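Zelten Opens Registration for Spring Gear and Clockwork Assembly Workshops

Hands-on bench course returns in April with new practice parts from Stenell and a longer evening session

Zelten, the community workshop for people who like to know how things fit together, is very happy to announce that registration is open for its spring series of gear and clockwork assembly workshops, beginning in April.

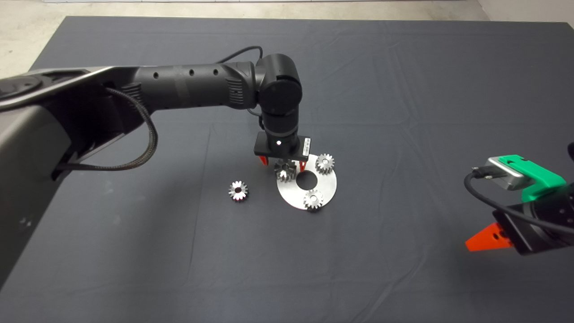
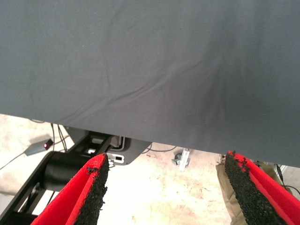
The dark gray cloth in both views; a small silver spur gear and a round brushed-metal plate are in the first.

The series is built around small metal parts of the sort that turn up inside clocks, kitchen timers, music boxes and a good many other things people have in a drawer at home and have always meant to fix. Over 8 evenings, participants will learn to sort and clean gears, check teeth for wear, seat a gear on its shaft, and put together a simple gear train that turns freely from one end to the other. No experience is needed, and people who have never held a pair of tweezers in their lives are every bit as welcome as those who have been tinkering since childhood.

"I have always believed that a gear is one of the friendliest objects in the world," said Ertuğrul Ağca, who founded the workshop and still teaches most of the evening classes himself. "You pick it up, you turn it over, you run your thumb around the teeth, and pretty soon you are asking what it used to drive and what used to drive it. That is really where the whole course begins, and I could talk about it until somebody turns off the lights -- which has happened."

The practice parts for this series are being supplied by Stenell, a small metal shop that has worked with Zelten before. The delivery comes to 986 pieces, among them spur gears in several sizes, flat plates, spacers and shafts. Together with the parts already on the shelves, that brings the teaching collection to 1,045 pieces, the largest it has been, and everyone enrolled will be able to borrow from it between sessions.

A good share of the first evening goes to setting up a place to work. Participants will talk through lighting, seat height and the choice of a bench covering, a subject on which Zelten's teachers hold strong and affectionate opinions. Cloth is soft under the parts and keeps a small gear from rolling as far as it would on a bare tabletop, and a dark color makes bright metal easier to find when your eyes are getting tired.

New this year is Pendent, a take-home project designed by Kocabaş, the design studio next door to the workshop. Pendent is a hanging display piece with 11 moving parts, and it will be assembled over the last two evenings of the course. Finished pieces will be shown at the closing get-together, with tea, cake and plenty of time to chat.

Sessions start at 6:30 p.m. and run until 9 p.m., half an hour longer than last year, at the request of nearly everyone who filled out a comment card. Tools are provided. Participants are welcome to bring a stopped clock or timer from home for the open bench portion of the evening, though it is best to leave anything precious for later in the series.

Registration is open now at the Zelten front desk. Places are given in the order that forms come in, and a waiting list will be kept for the fall.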